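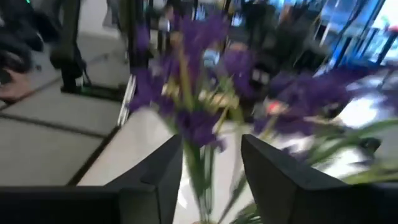 Re: [lerdale-live] Duvitz moved to the Onutska – are floor tickets still good?

Hi everyone,

Long reply coming, sorry, I've had two coffees and the dog's asleep on my feet so I'm not going anywhere. Quoting the original in pieces so people on digest can follow along.

> I bought two floor tickets for Duvitz at the Lerdale
> bandshell back when they first went on sale. Now I see a
> poster at the bakery saying the show is at the Onutska
> Theatre instead. I haven't had a single email. Are my
> tickets still good or do I have to line up again?

Yes, they're still good, but you do have to do something, and the email telling you what to do went to an awful lot of junk folders (mine included!). Search your mail for Harasym, not for Duvitz or Lerdale. Harasym Box Office is the outfit that sold the tickets and their name is the only one in the subject line. It says "Venue change notice" and it looks exactly like the sort of thing you'd delete.

The gist is this. The bandshell lawn was licensed for 1,886 people. The Onutska has 407 seats, and that's with the balcony open. So one outdoor show has turned into 5 indoor ones spread over the same stretch of September, and every person with a bandshell ticket gets to pick which one they'd like. You click the link, you choose your night, you get a new barcode. The old barcode won't scan at the door. I asked at the Harasym window when I was in there for something else and the fellow was very firm on that point.

If you haven't picked by the cut-off in the email, they'll put you wherever there's room. Might be fine. Might also be the late show when you've got to be up at 5:30 for work, so I'd go and click the thing.

> Also does "floor" mean anything any more? The Onutska
> has seats bolted down doesn't it? I paid extra for floor.

It does have seats bolted down, yes, the old red flip-up ones, and no they aren't coming out. Floor tickets are being turned into orchestra level, rows A through M, and lawn tickets are going to the back of the orchestra and the balcony. The extra you paid was supposed to get you close and you'll still be close, just sitting on your behind instead of standing in wet grass. I was a bit grumpy about it myself for a day or so. Duvitz are a band you want to jump around to, especially the fast stuff off the second record, and I can't picture anyone jumping in row F without taking out a kneecap. But then I remembered the sound at the bandshell the summer before last, when the wind came up off the river and we got the accordion about two seconds after we saw it, and I cheered up considerably.

If you really don't want a seat you can ask for your money back. Floor was $42 plus fees. What I was told is that they're refunding the face value AND the fees, which surprised me, so have a look at your card statement and squawk if it comes up short. Refunds go back on the same card. If your card's been replaced (mine was, long story, gas station) then phone them instead of using the web form, the form just spins.

> My sister is coming down from up north and is in a
> wheelchair. The bandshell had the raised platform. I
> can't find anything about the Onutska.

I'm glad you brought this up, as it's the bit I think they've handled worst. The Onutska does have accessible spots. There's a level entrance off the side street, where the stage door is, and then a row at the back of the orchestra where the seats lift out. What it doesn't have is a lift to the balcony, so whatever you do, don't let the system assign you one. The online picker doesn't show the accessible spots at all. You've got to phone Harasym and say which night you want, and they hold them by hand. I'd phone in the morning. I tried mid-afternoon and listened to the same pan flute loop until my ear went numb.

And ask for the companion seat in the same call! They don't offer it. A neighbour of mine went to the Christmas revue there and ended up sitting eight rows away from her own mother, waving.

The washrooms are on the lower level down a proper flight of stairs except for one single one near the coat check, and that one's locked, so you need to ask an usher for the key. Worth doing when you arrive and not in the middle of the encore.
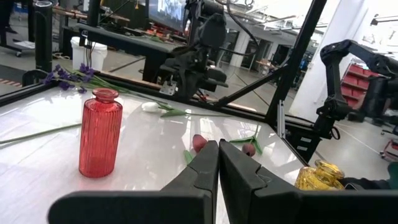
Red glass vase with lavender on a white tabletop.

Right, carrying on. A couple of people wrote to me off-list with the same question about openers, so I'll do that here too. The bandshell bill had three acts before Duvitz and ran from the middle of the afternoon. The indoor shows have one opener each night and it's a different one every time. I don't have the order. The poster at the bakery has names but no nights beside them, and the one at the library has nights and no names, so between the two of them you know exactly nothing. If anyone's got the full list please post it, I'm hoping to catch the fiddle trio and I haven't picked my own night yet for that very reason. (Yes I know, I just told all of you to hurry up.)

> Last thing, is the shuttle still running from the arena
> lot? We were counting on it.

No shuttle. It was only ever meant for the bandshell and the arena lot is on the wrong side of town for the Onutska anyway. Parking downtown is free after 6, and there's usually room behind the hardware store if you don't mind a bit of a walk. Please don't use the credit union lot. They do tow, they towed my cousin during the film night, and it cost him more than a season of film nights would have.

The bus does stop right outside but the last one goes at 10:40 and I wouldn't count on Duvitz being finished by then. They went well past that the last time they were through here. People were calling out requests and the band kept saying yes to all of them.
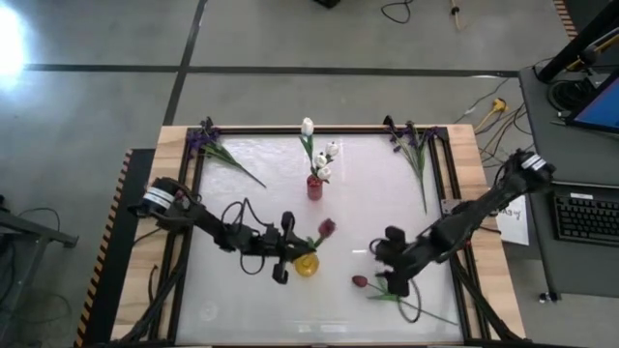
I'd sooner leave the car at home and split a cab, and if there are enough of us on the same night from the east end we could sort something out on the list closer to the time. Put your neighbourhood in the subject line if you're interested, so the rest can skip it.

A few odds and ends while I'm at it:

Kids under twelve were free on the lawn and they are not free at the Onutska, every bum needs a seat. If you'd planned on bringing yours along, you can add a child ticket when you do the swap. It's $5, and the box for it is way down at the bottom of the page under the bit about the newsletter. I scrolled right past it twice.

No lawn chairs (obviously), no coolers, and the theatre's bag rule is stricter than the bandshell's was. A regular purse or small knapsack was fine when I went in the spring. The big hiking sort gets sent to coat check.

The food trucks are cancelled, at least as part of the show. I heard the perogy truck might set up by the post office on its own account and I'd love that to be true but I only heard it from someone in the lineup at the bank.

Merch is going to be in the lobby, and that lobby is the size of my kitchen. If you want a shirt, get it before the show.

If you bought your tickets from somebody else and not from Harasym directly, the link will have gone to whoever bought them in the first place. You'll need that person to do the swap and forward you the new barcode. There's no way around it that I could find, and I did ask. So if you sold a pair to someone over this list earlier in the summer, please go and check your inbox, they may be sitting there wondering. I know at least two pairs changed hands on here in July.

As for why it moved at all, I've seen four different reasons now and I don't want to start that thread up again, the last one went on for a week. All the notice says is "site conditions". I walked past the bandshell with the dog and there was orange fencing across the front of the stage and a big puddle where the sound desk goes, so make of that what you will.

Hope that helps, and I hope your sister has a good trip down. If you get through to Harasym about the accessible row could you post which nights still have room? There's another member who was asking me about it and she isn't great with the phone.

Back to the dishes,
the one with the dog

P.S. I've got one spare lawn ticket, not swapped yet, so you'd still get your pick of nights. What I paid for it, no more. Reply to me and not to the whole list please!

--
lerdale-live: gigs, lifts and spare tickets in and around Lerdale
To leave the list, send a blank message with "unsubscribe" in the subject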